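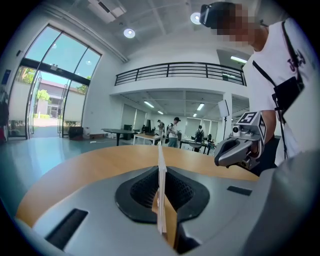 You should go to Mollstead before you write another word against big open halls, a reader told me after the last column, and take a coat off when you get there, because it's warmer than you think. So I went.

January
By our visits writer

The 304 bus drops you on Carrier Street, on the wrong side of a dual carriageway, and the crossing takes an age. Dolberg holds its open day on a Sunday, which is meant to suit families, though I saw few. The leaflet promised 1,000 square metres of "shared working space with a heart". I have never known what to do with a sentence like that. You can't measure a heart, and I had no means of checking the metres either.

It is a proper hall, I'll give them that. White walls, a great deal of height, and beams across a grey ceiling. Half of it goes all the way up. The other half has a mezzanine over it with a black railing along the edge, and the desks and monitors are tucked in underneath. Our guide called the low part the "quiet zone". A zone with no wall between it and the tall part is going to hear everything the tall part does, and I said so. I was told that people get used to it. People get used to living next to railways.

I spent longest over the wooden furniture in the tall part. Dolberg is very proud of its tables, a range called Ronesska, and the guide quoted me £400 each with a straight face. The top is a pale orange wood with a smooth grain and a rounded edge, pleasant enough. Would I pay that for one? No. But I have sat at a lot of worse tables in a lot of places that thought more of themselves, and a round one does make it harder for anyone to claim the head of it.

What I'd question is the lighting. There are round lamps high in the ceiling and long tubes above the mezzanine, and daylight from the windows at the back reaches the lower level. Whether that is enough to read small print by at four in the afternoon in winter I can't tell you, as we were moved along at three. The heating is my other worry — all that air above your head has to be paid for by somebody. My reader was right about the coat, though. I carried mine for most of the visit.
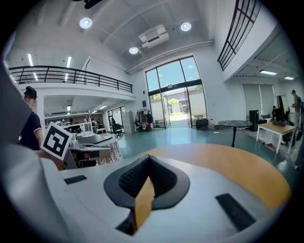 What it costs to sit there

A day pass is £9, or it was on the sheet by the door. The guide mentioned a members' rate and then couldn't find it. Tea is included and lunch isn't. There is a shelf for bags but I saw no lockers, and I'd want one before leaving a laptop to go and queue for a sandwich.

Would I go back? For a morning, perhaps, with work that doesn't need much thinking. I remain to be persuaded about a whole week. The reader may write again.

Recent visits
The tile works at low tide
Two garden centres, one car park
A brewery tour without the beer
Open day at the pumping station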